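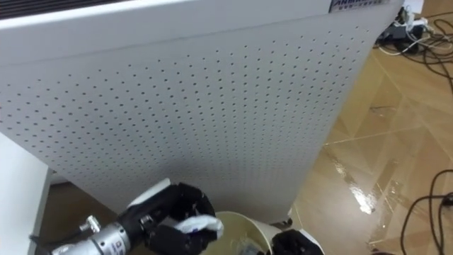
Participants in the last round asked whether the unit has to run overnight, and the answer is yes: one continuous block of at least eight hours in every 24, with the bedroom door in its usual position.

Tendura is recruiting households in Bedoya and Pokholm for a home trial of floor-standing air purifiers. The trial measures fine particulate levels in living areas and the rate at which filters load under ordinary domestic use.

Places available: 166
Minimum run time per household: 500 hours
Payment: $2,000 on completion, paid by bank transfer
Applications close: 2/17/18

Eligibility
You must be 18 or over and the main occupant of the dwelling. Renters may apply. The main living area must have a hard floor (timber, laminate, tile or vinyl). Homes with a wood heater in use are eligible and will be analysed as a separate group. Households where anyone smokes indoors are not eligible.

What is required
Keep the unit on a level, dry section of floor with the perforated panel and vents unobstructed. Switch off at the wall and wipe up any liquid near the base before moving it. Route cords clear of walkways. Vacuum the panel fortnightly with a soft brush attachment. Record fan setting, hours run and windows open or closed in the logbook supplied. Do not open the filter compartment; used filters are collected and weighed by our technician in August.

Participants may withdraw at any time. Payment is then calculated on hours logged.

To apply
Complete the form on the Floltotia participant portal, quoting "home air trial". Include floor area in square metres, ceiling height, type of heating and number of occupants. Shortlisted households will be contacted by phone to arrange delivery.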